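Jorkgate loses its free parking, gains a machine

2018-03-30

The parking lot behind the Jorkgate shops will stop being free next month, ending a tradition that had mostly consisted of driving in circles.
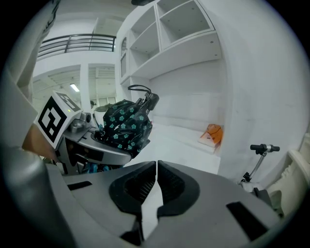 A reader on Pusus Lane wrote in before the notice was dry to ask whether the first hour would still be free, as the December leaflet had promised, or whether the leaflet had been a kind of poem. The town's answer is that the leaflet was a draft. It was delivered to 3,557 homes.

Under the new plan, parking will cost 50 cents for each half hour, paid at a single meter next to the Urbańczyk bakery. The meter takes coins and cards. It does not take bills, and it does not give change, a feature the town describes as "simple to use." The lot has 300 spaces, and drivers who land in the far row can look forward to a brisk walk to the meter and a second one back to put the ticket on the dashboard.

Lumidness, the company that won the contract, says its meters are solar powered and work well in direct sun. The one at Jorkgate will stand under the bakery's awning.

Shop owners are split. The bakery expects a line of people asking for quarters and has already put up a sign about it. The shoe store would like the all-day parkers gone, in particular the green camper van, which has been there long enough to be used in directions.

A petition against the charge needs 1,000 names to force another hearing. Copies can be signed at the library, where parking is still free for now.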